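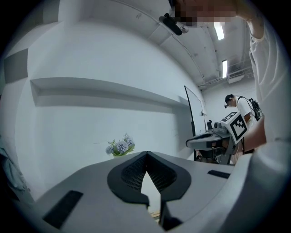 What goes first when a small work room has filled up with other people's things?

The floor, said Marcela Hubáček. She does the floor before the desk and the desk before the shelves, and she leaves anything decorative for the end of the day.

Hubáček is 46 and has been putting rooms in order for pay since she left a job in office supply. She works mostly in Stulton and the towns near it, in shared offices, studios and back rooms, and now and then in a house. By her own records she has done 165 rooms. We talked in May, first by phone and then over a long afternoon in a room with white walls, a plank floor and red brick along part of one side.

She likes a white room for this kind of work. "You see everything," she said. "In a dark room you can lose a black cord for a week. On the other hand, anything you put down looks like you meant it to be there, and people get used to it. They'll walk past the same thing for a year."

Her method is slow at the start. She doesn't bring bins or a label maker to a first visit. She brings a notebook, masking tape and a pair of work gloves, and she asks whoever uses the room to stay for the first hour. The two of them pick things up and she asks the same thing each time: where would you go to look for it? The answer is where it gets put, even if that isn't where she would have put it.

"I had a man who kept his scissors with the coffee cups," she said. "He always went there for them. I moved them to the desk drawer, very pleased with myself, and he bought a second pair. Now I leave the scissors with the cups."

Small things take the most time. A desk is a desk, she said, and it can only go against a few walls. But a small block or a little box that came out of some other set can hold up a job for ten minutes while people discuss what it belonged to. She keeps one shallow tray for things like that. Whatever is in the tray when she goes home stays in the room for a month with the month written on the tape. After that the owner can throw it out without calling her.

In one studio in Hornevley the tray turned into three trays, with 78 pieces in them. She wrote them all down. Four were claimed.

I asked about flowers. She has a soft spot for artificial ones and doesn't mind saying so. Pale purple ones with round heads, in a light green pot, are about as much decoration as she thinks a work room needs, and she would stand them where people look up from the desk. White ones with green leaves are fine too, though she finds they disappear against white paint. They all need dusting. She uses a soft paintbrush, dry, and does the leaves from underneath.

"People say fake flowers are depressing. A dead real one is depressing," she said. "And I've seen a lot of those, with the water still in the jar."

She does object to flowers on the floor for longer than it takes to sweep a shelf. The same goes for bags, boxes of paper and shoes, although shoes she lets go if there's a mat.

Ledges came up next. A long ledge set into a wall is lovely to look at, she said, and it fills up faster than any other surface, usually with things that are on their way somewhere. She tells people to pick one end of it. One end can hold three or four things and the rest has to stay bare. When I asked how often that works, she thought about it and said it works until the holidays.

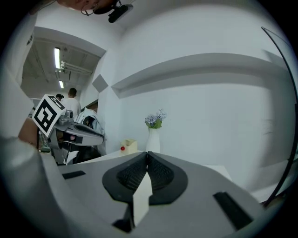
Romana Krajčí sees it differently, and she said so when she joined us later in the afternoon. In her opinion the doorway decides how a room will behave, and it should be dealt with before the floor. If people can see straight from a big room into a small one, she said, they treat the small one as a closet. She would put a curtain up, or at least a chair turned the right way, before touching anything else.

Hubáček had heard this before. The two have worked together on about a third of the bigger jobs, and they have never settled it.

"Romana wants to stop things from coming in," she said. "I want to get things out. We get to the same place by four o'clock."

They do agree about cloth. Both said that loose cloth is the hardest thing to get people to deal with, harder than paper. A jacket or a cover goes over the back of a chair in the morning and it belongs to the chair by the end of the week. Hung up, it looks like it has a purpose. Krajčí's rule is that cloth gets folded or it goes home. Hubáček puts in hooks, at shoulder height, two more than the number of people who use the room. She used to put in exactly the right number and found there was always a visitor.

The hooks she likes come from a small hardware store called Urban, two streets from her house. She has tried the stick-on kind and gave them up after one came off and took a piece of paint the size of a saucer with it. The owner of the room was nice about it. She repainted the wall herself, on a Saturday's worth of her own time, and the white didn't match.

Money is the part she would rather skip, but she answered. A one-room job with two visits comes to nearly $500, and most of that is hours. She doesn't sell furniture and takes no cut from anyone who does. If a room needs a table, she tells the owner to borrow one first and live with it for a couple of weeks. A borrowed side table can show you that you didn't want a side table.

Then there are cords, which she brought up herself and kept coming back to. 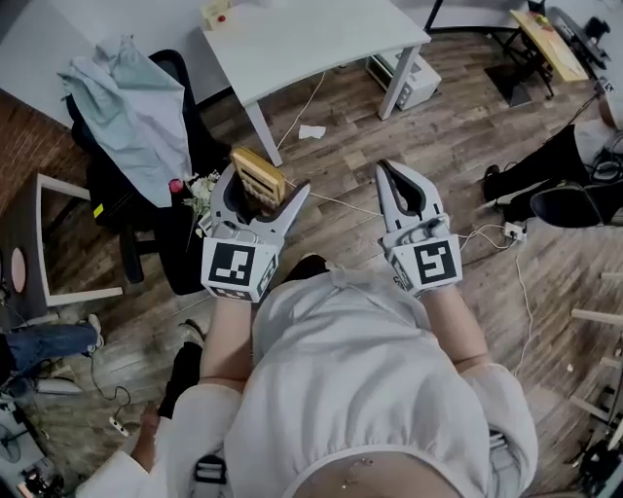 Her feeling is that a power strip should never lie out where people walk, and that most of them do anyway. On wood she wants the strip along the wall, with the cable taken around the edge of the room even if that means buying a longer one. She won't run a cord under a rug. For a desk that stands on legs, with nothing underneath to hide behind, she fixes the strip to the underside of the top and lets one cable come down at the back.

"White cable on a brown floor, you'd think everyone would see it," she said. "They see it the first day."

Her other rule for the space under a desk is that one thing can live there. It can be a heater or a box of files or whatever machine the person needs close by, but only one, and it has to be possible to sweep around it without getting down on your knees. She has bad knees herself now and sweeps a lot of floors.

Paper scraps she picks up as she goes, all day, and puts in her apron pocket. Krajčí leaves them until the end and does them in one pass with the broom. This was another subject they had clearly been over many times, and they went over it again while I drank my coffee. Krajčí thinks picking up as you go breaks your attention. Hubáček said she has never had enough attention for that to matter.

Both of them leave the chair for late in the job. An office chair on wheels is useful while you work, for moving piles from one side of a room to the other, and Hubáček will load one up to the arms. Once the room is done, she wipes the wheels with a damp rag and pulls out whatever thread or hair has wound around them. She says this is the one job that every client thanks her for, and that it takes six minutes.

They were planning a bigger piece of work for the summer, a former print shop called Tandura on the Hornevley side of Stulton, with four small rooms opening off a large one. Krajčí had already drawn up where the curtains would go. Hubáček had been over once to look at the floors, which she described as good wood under bad wax, and she wanted to know who was going to pay for the stripping before she moved a single box.

She will go back for the second visit there three weeks after the first, the way she does with every job. She doesn't phone ahead with a reminder. She takes the notebook, checks the tray, and asks people to show her where they went to look for things.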